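Chapter 6
Packaging and the Household Shelf

Learning goals
After reading this chapter, you should be able to explain why food is packed the way it is, compare the main types of container, and read a simple cost table for a packed product.

6.1 Why We Pack Food

Most of the food sold in a modern town has traveled. Grain grown in one valley is milled in a second and eaten in a third, and at each stage it must be kept clean and whole. A package protects what it holds, but it also measures it. The buyer who picks up a sealed container pays for a stated weight, and the seller is bound by the figure printed on the side.

The town of Rutwood shows how quickly these habits can change. When its first grocery opened, nearly all dry goods were sold from open bins. A later survey of the same store listed 722 packed products and only 40 sold loose. The change brought longer storage times and fewer losses to damp and insects - and a good deal more household waste.

6.2 The Can

The can remains one of the most common containers in trade. Its round shape spreads pressure evenly along the wall, and the rim gives strength at the point where a lid is joined. Printing on the wall carries the name of the product and the notices required by law. The packing plant at Plomach, studied in Section 6.4, filled 3,789 cans in a single Sunday shift. 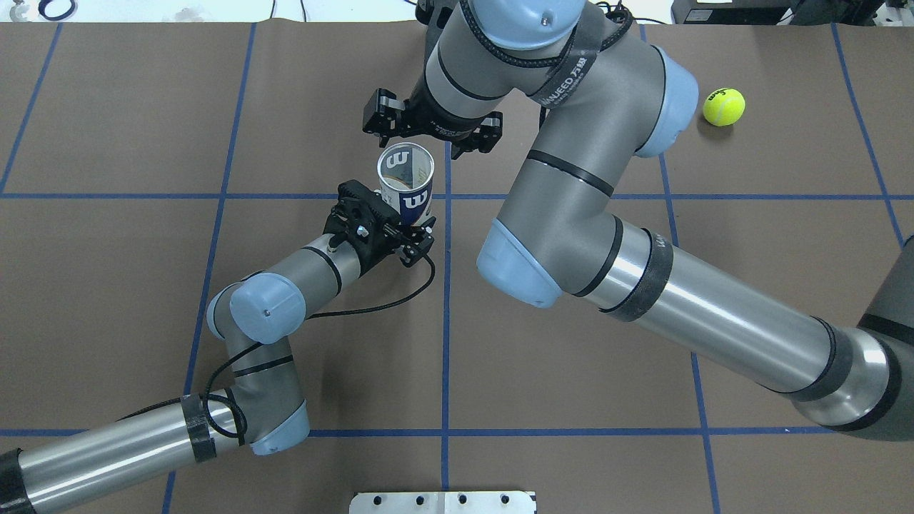 Awan objected, in a letter printed in the district trade bulletin, that the can had been praised too long for its strength and judged too little by its cost, and that a paper carton would serve most dry goods equally well. The argument has not been settled. Stores in Trureck moved to cartons for flour and sugar but kept cans for fish, fruit and oil.

Before going on to Section 6.3, list the packed foods in your own kitchen and note which of them could be sold loose.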